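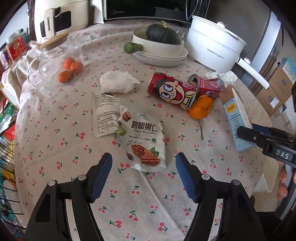
Visits & Open Days

A day at Toft, where the grippers clear the table

I had been promising Grethe Hafstein I would come and see the Toft workshop ever since she moved there, and in January I finally ran out of excuses. The open day was on 21/01/2020, and I took the early train to Tostbridge with a thermos and far too many questions written on the back of an envelope. Grethe met me at the station, which was kind of her, and we walked the long way round so she could show me the canal.

I think I was expecting something like a factory, with fences and yellow lines on the floor. What Toft has is a row of rooms set up like homes, and the one I spent most of my time in was the kitchen. The table has a cloth with cherries on it (my aunt had one very much like it, and I was fond of the place right away) and it was piled up the way a table gets after a long evening of snacking. There was an opened packet of pecan kernels, crumpled tissues, a crushed drink can, a bit of orange peel, and behind all that a squash sitting in a pan as if somebody had started dinner and wandered off.

The job that morning was called "clear the snacks." You hold a gripper in each hand, work the jaws from the handle, and tidy up as you would at home, only slower. Each gripper carries its own camera, and one go at the task, start to finish, is an episode. Toft wants 1,000 good ones for the kitchen before March, and a second kitchen down the hall should bring the total to 2,000. When we came in the board by the door said 159, and everybody seemed quite cheerful about it.

Angeliki Dimitriou runs the kitchen sessions and she was very patient with me. She explained that cans and packets are the interesting part of the task, a crushed can especially, as it never offers you the same two sides twice. A soft packet folds when you pinch it, and a tissue hardly seems to be there at all. She likes people to bring the jaws in wide and close them late, so that the recording has a clear approach in it. She also asks them not to fix a poor grasp in a hurry. If you miss, you back off, open up and come in again, and that whole sequence stays in – the model they are training should see what a second try looks like.

I asked about the big things at the back, the microwave and the white electric pot. Those stay put for this task, she told me, and so do the pitcher and the little citrus fruits. The learner needs to see what gets left alone as well as what gets picked up, and I have been thinking about that ever since, mostly while doing my own dishes.

Then I had a turn! I did 3 episodes and Angeliki kept two. My thumb was sore by the end of it and I had developed a real grudge against tissues. The handles are from Darent and are lighter than I'd feared, though I'd have liked a little more padding where the palm sits.

Lunch was soup and very good rye bread. Afterward there was a talk on how episodes are checked and labeled, using a program called Travex, and I'll admit the middle part went over my head. Grethe has promised me the slides. If you are thinking of going to the next one, wear comfortable shoes, and book the morning session if you can, as the afternoon group was twice the size and had to wait for a turn at the table.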